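Gresthorpe Town Talk > Local Politics > Whitcombe ward councilor switching parties??

ridgeline_8
18 Mar 2022
Anyone else hearing this. Whitcombe ward rep is supposedly leaving the party before the budget vote and sitting with the other side. Heard it twice today from people who don't talk to each other. Nothing on the town site yet.

maplegutter
Heard it too. Also heard there's a second one thinking about it but that one I don't buy. Sounds like somebody's staffer stirring the pot.

ferry_lane
If true there should be a special election, period. I knocked doors for that campaign. 500 doors in the rain. People voted for the party label and now they get the other one with no say in it.

ridgeline_8
Pretty sure people voted for a person. The name is on the ballot bigger than the party is.

ferry_lane
Come on. Ask ten people on my street to name the councilor. They know the color of the yard sign and thats it.

oldmillpond
Council is 8 to 7 right now. One switch and it's 7 to 8, so the chair goes, the budget goes, the whole Sedomness Road plan goes back in a drawer. That's the story. Not the feelings of whoever knocked doors, sorry ferry.

ferry_lane
No offense taken but the doors ARE the story. You get that majority by asking people for it.

maplegutter
The road plan is why this is happening imo. Whitcombe gets all the truck traffic and none of the money. Councilor asked for a crossing by the school like three budgets in a row. Got told to wait every time. I'd walk too

tincup
Walk where tho. Other side voted against the crossing as well. Look at the minutes

maplegutter
They voted against the whole package. Different thing.

tincup
Not that different if you're a kid trying to cross 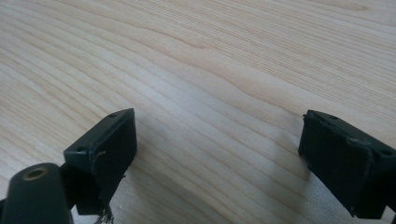
Does a councilor have to give up the seat when they change parties?
The seat stays with the councilor until the term runs out, and the town charter has nothing in it about party membership. Committee spots are another matter - those get handed out by the party groups and can be taken back.

ferry_lane
Then the charter needs changing.

oldmillpond
Good luck. Charter change needs a petition and then a town vote. Madau tried it after their mess and couldn't get enough signatures. Folks were mad for a week and then it was baseball.

ridgeline_8
Madau is a bad comparison, they had the whole council fighting over the water contract. This is one person.

oldmillpond
One person who decides the majority. Same difference

quietcar
Long time reader, don't post much. I live in Whitcombe. Got a call back from the councilor's office last time I complained about the storm drain, which is more than I ever got from the one before. I'll probably vote for them again whichever party it is. But I would of liked to hear it from them first and not on here.

ferry_lane
Thats fair and its kind of my point. Not one letter, not a meeting, nothing.

tincup
Nothing's been announced!! You're mad they haven't explained something that maybe isn't happening

ferry_lane
I can be mad in advance

maplegutter
Budget session in the upstairs room, public seating is up to 50 so get there early if you want in. Sign up sheet for comments is by the door, they close it when the session starts. I'm going to ask about the crossing, don't care who's sitting where

oldmillpond
If the chair changes that night they might push the budget to the end of March. Happened before. Bring a snack

ridgeline_8
Just tried the office number, went to voicemail. Will post if I hear back

tincup
Has anyone got the link for the minutes from the last session, the one I saved goes to the parks page now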